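Search articles Search

The long apprenticeship of folding a coat

184 shares – 9 comments

Gladys Langat has made the same bed 400 times since August, and it isn't even hers. She is one of nine people paid by Sulari, a small robotics outfit, to do housework slowly with a plastic claw in one hand.

The claw has two fingers, a handle and a camera. You squeeze, it pinches, and every fumble is recorded for a learning system called Ngata, which will one day be expected to tidy up after us. For now it has the housekeeping instincts of a teenager.

Langat's speciality is soft things. Mugs, she says, are for beginners. A mug stays mug-shaped when you grab it, while anything padded slumps, bulges and hides its own edges.

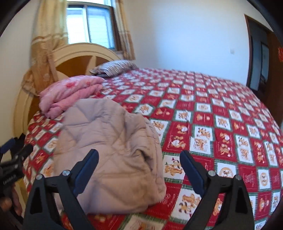

The quilted piece and the pink blanket, on a bedspread with plenty of opinions of its own. 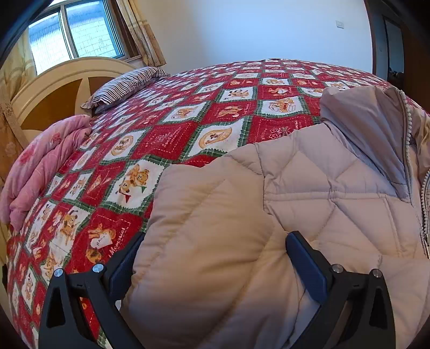
What counts as a good go

A single example lasts less than a minute. Langat reaches, pinches, lifts, folds and lets go, then ruffles everything up and starts again. Clumsy attempts are kept too – Ngata needs to see a grip go wrong and be put right.

"My mother came to watch," she says. "She lasted four goes, then took the coat off me and folded it herself."

That one didn't make the collection. Sulari wants five more bedrooms before it trains the next version, preferably with different bedding. Langat has offered her own, on condition that somebody else does the folding.

Share this story 9 comments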